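# Sorting cell: does a soft-item bin need its own risk assessment?
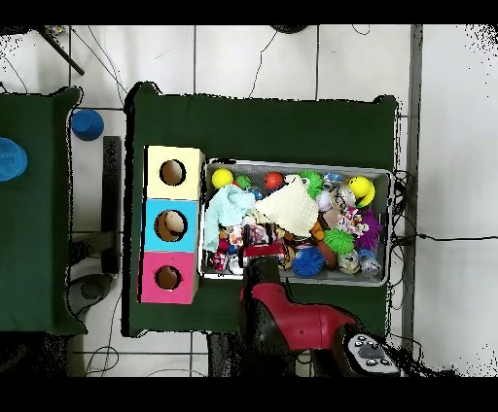 *Sorting table, gripper over the mixed bin, three hole-top boxes to the left.*

**g_navaratnam**
Question on scope. Our cell procedure (sheet 1011) treats the arm, the table and the bin as one task, with one risk assessment covering all of it. Gwenaël Picard at Munlow reviewed it in August and wants the bin contents assessed separately. His point is that balls, cloths and a clear bottle do not behave alike in a gripper. I think this doubles the paperwork for a slow arm. How do others split it?

**catel_ops**
Gwenaël is right. The assessment belongs to the application, and the application includes whatever is being gripped. A cloth can trail from the fingers and pull other items out with it. A ball can be squeezed out sideways. Those are separate entries even if the controls end up the same.

**tinplate**
Separate entries, yes. Separate document, no. We keep one assessment per cell with an object table at the back: item class, grip force limit, what happens if dropped. Ours has 6 classes and fits on a page.

**g_navaratnam**
An object table I can live with. Would you list every toy?

**tinplate**
By class. Rigid, soft, fabric, spiky, transparent. Transparent gets its own line on account of detection, so your cup and bottle go there.

**sikder_m**
I disagree with classes. At Sikder we list by item and the operator signs when anything new goes in. With classes, somebody decides a thing is "soft" and no one checks it for a hard core.

**catel_ops**
That works with a fixed set. With a bin as mixed as the one in the photo you would be signing all day.

**sikder_m**
Then the bin is too mixed for an uncontrolled change process. Reduce it or control it.

**halfwidth**
Two other points from the photo. There are cables across the floor beyond the table. Mark the walking route and cover any cable that crosses it. Also, the blue cloth hangs over the bin rim. Our rule is nothing over the rim at start of run, otherwise the first pick can drag on the edge.

**g_navaratnam**
Cables accepted, I will add them to the pre-run check. The cloth is deliberate. Draped fabric is one of the test conditions.

**halfwidth**
Fine, then write it down as a condition. At present a new operator reading your sheet would tidy it.

**g_navaratnam**
Agreed. Draft for revision 4: one assessment, object table by class, signature only when a new class is added, start condition of the bin recorded with a photo.

**sikder_m**
I would still want a signature per item. Noted as my objection.

**tinplate**
Post the table when it is done. Sarik use a similar layout and I would like to compare the force column.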